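## Can machines fold laundry yet?

**omontoya** – 24/03/2022
My sister wants to wait for a folding robot before she replaces her dryer. I told her she'll be waiting a long time. Anyone work with this stuff?

**rstueber**
I do. Cloth is still the worst of it. Plates and boxes are fine, soft things bunch up.
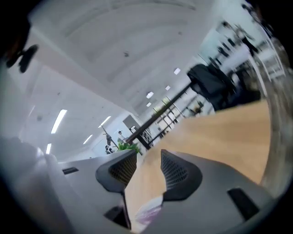 *Gripper fingers and something crumpled, tabletop behind.*

**MarionMac**
Disagree. Ours at Burnerley sorts shop rags all shift and I check it twice a day.

**rstueber**
Sorting isn't folding. We got 12 usable folds out of 692 tries in November – I wouldn't call that a chore done.

**omontoya**
So what does it handle in a big room with people in it?

**rstueber**
Slowly. People, bags and chairs all move.
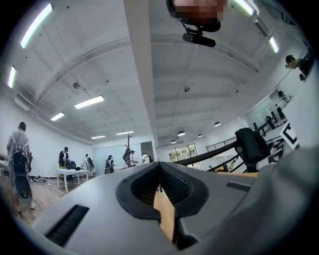
### Page 2

**tsheehan**
Tell her to buy the dryer.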